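Trenari Household Robotics Project
Progress report to the Tagle Fund, October 2022

You asked for fewer charts this time and more about the open day, which suits us, as the open day produced no charts. The short version is that people came, the robots moved, and we have a list of things to put right before the spring. The longer version follows, with the spending at the end where you will look first.

The task we chose for visitors was setting out a small shelf: cans and candlestick holders, two arms, one table. 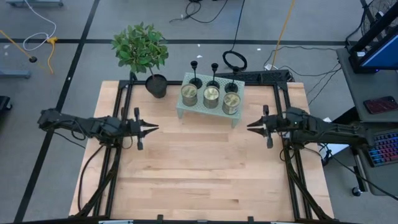
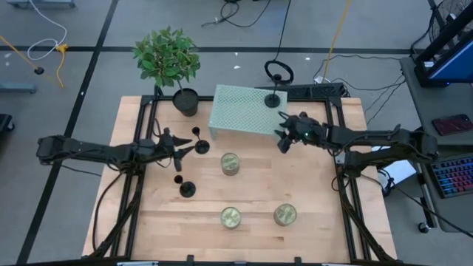
We picked this task in April, after the Zimadach workshop persuaded us that folding towels in public was a form of self-harm. Cans are forgiving. They have a decent width, they sit flat and they don't change shape when you look away. Candlestick holders are less forgiving, with a thin stem, a small cup and a base that decides where the thing will end up whatever the arm had in mind. Putting both on the same table gave us something that usually goes well next to something that often doesn't, and we thought visitors should see the two together. Your assessor made the same point last year in stronger language.

Sessions ran through the afternoon, with a short talk first and then the arms working under their own control while one of us stood near the stop button trying to look relaxed. The talk was too long. We know this because a boy in the front row asked whether the robots were going to do anything, and his mother did not tell him off. From the second session on we started the arms first and talked over them, and this is how we shall do it in future.

What people wanted to know was, in order of popularity: how much it costs, whether it can do the washing up, and whether it gets bored. We answered the first with the figure in our published budget, the second with "no", and the third was taken by our youngest engineer, who gave it more thought than the other two put together. There were also two very good questions from a retired fitter about how the arms share the space in the middle of the table without meeting. The truthful answer is that the planner is cautious and one arm spends a lot of time waiting for the other. He said he had worked with men like that.

On the technical side, the grasping work promised for this period is done. The new training set stands at 730 recorded runs, all on the shelf task, and the checking of those runs is complete apart from a batch of 6 where the time stamps disagree with each other. We have left those out until we understand why. Placing is behind. The arms will pick up a holder more readily than they will put it down where it is wanted, and the last few centimetres are still slow enough for a visitor to read the poster beside the table, which several did.

Trolik, our scheduling software, behaved itself for most of the day. It stopped once, during the session attended by our own head of department, and had to be restarted by hand. The log gives the cause as "unknown state", a phrase we have since adopted for the shared kitchen. A fix is written and being tested — we would like another month with it before saying it works.

Three things will change before the next open day. The talk will be cut by half. We shall put up a sheet near the door answering the washing up question. And the cables on the floor will be tidied and routed properly, as the safety adviser has asked us to do in writing, and then in person, and then in writing again.

Spending is close to plan. Travel is under, as the Zimadach visit was shared with another group. Equipment is slightly over on account of spare gripper fingers, which we now order in larger quantities than we once thought decent. We would like to move the travel underspend across to cover this and will send the form separately.

The placing work should be back on schedule by the next report. We said this in the last report too, about grasping, and that one came good, so please read it in the same spirit. The open day feedback cards are available if you want them. One of them is a drawing of a horse.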